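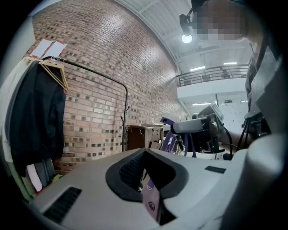

Re: two-handed garment demos — tag in the jaw, keep or toss?

Sasano_ops wrote:
Doing hanger and jacket demos with the handhelds, two grippers, one person. Problem: care tags and loose bits end up in the opening in front of the wrist view. We're at 1,176 episodes and I flagged 34 where something hangs in the opening for more than a second. Toss or keep?

edgardo_b wrote:
Toss. 34 is nothing. Policy learns to look at the tag instead of the collar, seen it happen.

Sasano_ops wrote:
ok but they're some of the better two-hand ones. Long jacket, good regrasp

plokstead wrote:
Keep. Real jackets have tags. If you only train on clean views it falls over the first time something dangles.
Also which fingers, the purple ones? Ours wore smooth after 300 closes and started slipping on nylon

Sasano_ops wrote:
purple yes. no slipping so far but mostly cotton

edgardo_b wrote:
"Real jackets have tags" sure, but is it the jacket's tag or something stuck on the tool? Different thing. Stuck on the tool = same spot every episode, then it's gone at deployment.

plokstead wrote:
fair. Check if it moves with the gripper or the garment. Moves with gripper, crop or toss

Diem_G wrote:
Had this at Zetham. We just masked the bottom of the opening. Took an afternoon. Lost nothing we could measure

edgardo_b wrote:
Masking hides fingertip contact tho. On hangers that's the whole task

Diem_G wrote:
Depends where your contact is. Ours was high up

khoaq wrote:
Side question, why not teleop this? We do closets with a leader arm, no junk in view, and you get real joint data

Sasano_ops wrote:
tried. 9 usable an hour on a good day. Handheld is way faster and people don't need trianing

khoaq wrote:
faster to collect, slower to clean up. as per this thread

plokstead wrote:
lol. Still take handheld for cloth. Teleop folks get timid and it shows in the demos

Sasano_ops wrote:
Going thru the 34 Tuesday, splitting by what moves with what. Will train with and without and post both

edgardo_b wrote:
same seed pls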